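Subject: Re: [runness-robotics] bin picking attempts, what are you all doing?

Hi all,

I'm finally getting around to answering this, sorry it took me a bit. I've been buried in the write-up for the Tóth project (ours is due 13th April and the results section is still mostly headings).

On an earlier day, the Lekside club wrote:

> We're entering the Dirnus challenge again and our picking is kind of a
> mess. It does great on single objects and then falls apart as soon as
> two things touch. Are you folks practicing with piles or one item at a
> time? And do you reset the bin after every try?
>
> Also, what are you logging? We only keep pass/fail right now and I'm
> starting to think that was dumb.

Not dumb at all, we did the same thing the whole first semester! Then in December we tried to figure out why the numbers had dropped and there was just nothing to look at, only a long column of zeros and ones.

So these days we practice with piles. We started with one item at a time like you, and I still think it's the right way to check your calibration, but it taught us very little about the real task. Hand tools and brushes are my favorite thing to throw in (well, place in, we got yelled at for throwing). They hook into each other in the most annoying ways and shiny metal is rough on our depth data.
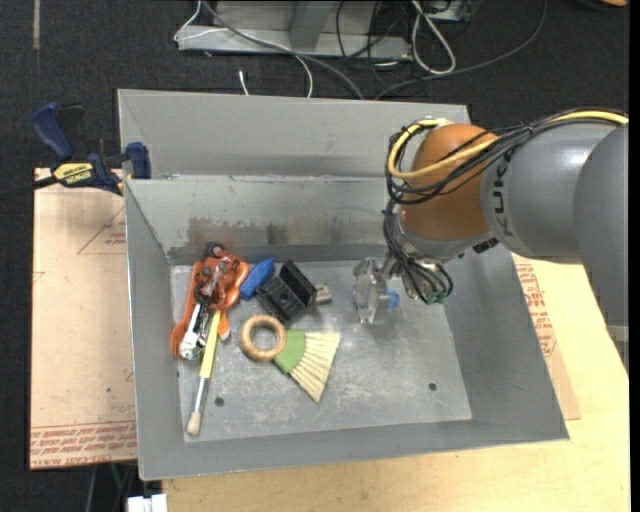 How many attempts do you need before the success rate means anything? We go with 50 per setup, and with fewer than that our numbers jumped all over the place from one session to the next.

As for resetting, we don't do it after every try. We keep picking from the same pile until the bin is empty or we get three misses in a row, and then we mix everything up and start over. A missed grasp usually shoves stuff around anyway, so you get new layouts for free. The downside is that the last couple of objects tend to end up against a wall, and our planner hates walls. If your bin has sloping sides like ours, watch your approach angles there, we had way too many plans rejected for collision before we let the wrist tilt up to 17 degrees.

For logging, we save the planned grasp pose, the gripper width after closing, and a short note on what went wrong. The notes are the best part. We have 863 attempts written up so far and I can search for "slipped" or "grabbed two" and find the bad ones right away. It's one big text file and I keep meaning to turn it into something nicer.

I can send you the script that does the logging if you want, it's short and pretty ugly. Which gripper are you using this year, still the one with the long fingers?

See you at Dirnus!

(the one writing the report, Runness student robotics)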